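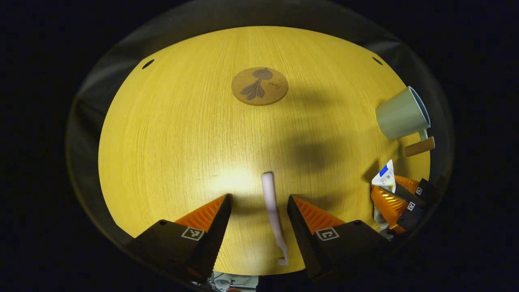
A round wooden tabletop with a cork coaster on it.

How to Get White Heat Rings Out of a Wooden Table

If you have ever lifted a mug of tea and found a cloudy white ring looking back at you, you know the sinking feeling. I have had it many times (we are a house of tea drinkers and forgetful ones at that), and I want to start by telling you that a white ring is usually the good kind of mark to have. White generally means moisture got caught in the finish, on top of the wood. A dark or black ring has gone down into the wood itself and is a bigger job, so please don't expect the steps below to fix one.

My own teacher in all this was Roswitha Eberhard, who ran the repair bench at Furnusholm for years and let me ruin a good many scrap boards there before I ever touched a real table. The method is mostly hers, with a few changes I've picked up since.

What you'll need

Two clean cotton cloths, an old T-shirt is perfect
An iron with the water emptied out
Plain petroleum jelly
A little paste wax
A soft lamp, if your room is dim

Before you start

Wipe the table down with a barely damp cloth and dry it right away. Then try everything on the underside or on some spot where it won't show. Shellac and lacquer can soften with heat, and if your cloth starts to drag or feel tacky during the test, skip the iron and go straight to the petroleum jelly.

Step 1. The iron

Set the iron to its lowest heat, with the steam off. Fold one cloth double and lay it over the ring. Press for two or three seconds, lift, and look. Keep going like that, a few seconds at a time, and let the table cool between tries. I know it's tempting to just leave the iron sitting there while you answer the phone! Please don't. Fresh rings often fade within a few minutes of this, and older ones may only get fainter, which is still worth having.

Step 2. The overnight rest

For whatever is left, rub a thin layer of petroleum jelly over the mark and go to bed. In the morning wipe it off with the second cloth, always going with the grain. You can do this two nights in a row if the ring is stubborn.

Step 3. Wax

Put on a small amount of paste wax, much less than you think, wait for it to haze over, and buff. Do the whole top so you don't end up with one shiny island in the middle.

Keeping the rings away

Coasters, of course. I like cork because it doesn't scratch and it soaks up a drip, though a really wet one should be stood on its edge to dry before it goes back on the wood. For parties I put out twice as many as there are guests, and I dry the table before bed, however late it is. 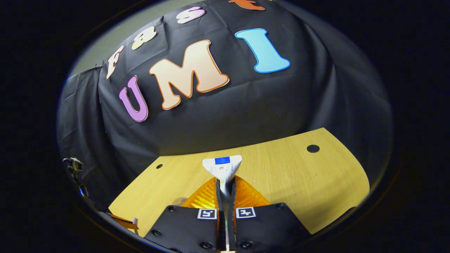
Colorful cut-out letters on a black fabric backdrop.

If you decorate for a party, one more small thing: keep tape off the furniture. Tape pulls at an old finish and leaves a sticky patch that is more trouble than any ring. Pin or tie your letters and streamers to fabric instead. If tape has already been there, a drop of cooking oil left on the residue for ten minutes will usually loosen it, and then you can wipe and wax as in Step 3.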